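Ivau | Services | Rates | News | Contact

We use cookies to remember your location and to see which pages get read. Continue browsing to accept, or change your settings.

FOR RELEASE IN APRIL

Ivau Kennels Drops the Word "Cage-Free" From Its Advertising and Asks What It Meant in the First Place

PRATWOOD. Ivau, the boarding kennel and cat hotel on the Bundeck road, will stop using the phrase "cage-free" on its website, its signs and its printed rate card this month. The kennel will publish a plain list of sleeping arrangements, staff hours and outdoor time in its place, and it invites other boarding businesses in the Pratwood area to do the same. Ivau does not expect many of them to accept.

The phrase has been a fixture of pet boarding ads for years. Owners like it, and so did Ivau, which painted it on the side of its van. The trouble is that it has no fixed meaning in the trade as Ivau has come to know it. One kennel uses it for dogs that sleep together in a big room with a person on duty all night. Another uses it for dogs that spend the day in a yard and the night behind a chain-link door, on the theory that a run is different from a cage. A third uses it for dogs left alone together from closing time until morning, an arrangement Ivau would not want for its own animals.

Ivau's dogs sleep in separate rooms with solid walls and a half door. For a long time the kennel told callers this was cage-free. A dog that cannot leave a room may have its own view on that.

The new list will give the size of each room, the hours when a person is in the building, how many times a dog goes outside, and which dogs are let out together. It will also say what Ivau does not offer. There is no swimming. There is no live video from the rooms. The "enrichment hour" that appeared on last year's rate card was a walk along the fence line with a stuffed toy at the end of it, and it is now listed as a walk.

Rates are not going up with the change. They are not going down either, and the kennel would sooner say so here than have people read through to the end looking for it. A standard dog room stays at its present price, and the discount for stays of 7 nights or more continues. The holiday surcharge continues too. Ivau has considered calling it something nicer and has decided against that.
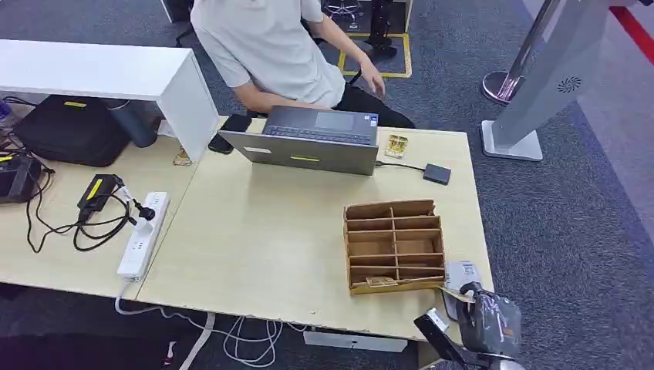
Will the dogs be treated any differently under the new policy?

Their days stay the same, with the same rooms, the same feeding times and the same turnout groups, and only the way the kennel describes them is changing.

Ivau is aware that a press release about honest advertising is still advertising. The kennel has read a good many announcements from pet businesses over the years, and most of them promise a higher standard without saying what the old one was. For that reason the old rate card will stay on the website next to the new one through the summer, so owners can compare the two and make up their own minds about how much has changed.

The decision came out of a review of the calls and messages the kennel received last year. Around 200 of them asked in some form whether the place was cage-free. Very few asked who would be there at night. Ivau thinks the second question matters more and blames its own ads, in part, for the first one being so popular. At Ivau a staff member sleeps on the property every night, in the apartment over the cat wing, and walks through the dog building at 10 p.m. and again before breakfast. Between those two rounds nobody is in the room with the dogs. Some owners will find that perfectly fine, and some will want a sitter in their own home. Both are reasonable.

The same treatment will be given to a few other words. "Luxury suite" becomes "large room with window." "Certified" will be used only where the certificate can be shown at the front desk, along with the name of whoever issued it, and Ivau cautions that a certificate from a weekend course is worth what a weekend course is worth. "Veterinarian on call" will be replaced with the sentence "We phone your vet first, and if we can't reach them we drive to the Ladefoged clinic." That is what the kennel has always done. The older wording made it sound as if someone in a white coat was waiting by the phone.

"Socialization" is going as well. Young dogs at Ivau do meet other dogs, in groups chosen by size and temper. Whether two days of that does a puppy any lasting good is something the kennel can't promise, and it is doubtful of anyone who does. A shy dog may come home happier or may come home tired. Ivau will go on running the small groups and will charge nothing extra for them, as before.

Grooming is the one service where the list will be short. Baths, brushing and nail trims are offered on the last day of a stay. Ivau does not do breed cuts and has stopped offering the "spa package," which was a bath with a bandanna. Owners who miss the bandanna may ask for one.

Anyone who wants to check the new list against the building is welcome to visit on Sunday between 1 p.m. and 4 p.m. No appointment is needed. Visitors will be shown the rooms in use, not a display room, and may stay for the afternoon feeding if they don't mind noise. Please leave your own dogs at home for the visit. The tour takes 30 minutes at most and there is no sales talk at the end, though rate cards will be on the counter.

Owners thinking about other kennels are encouraged to take the list along and ask the same things there. If a place won't let you past the lobby, ask why. There are sometimes fair reasons, such as a sick dog or a feeding under way, and a good kennel will give you another time to come back.

About Ivau

Ivau boards dogs and cats outside Pratwood, on the Bundeck side of town. Vaccination records are required for all stays. Questions about this release can be left at the front desk or sent through the contact page, and will be answered by whoever is not cleaning at the time.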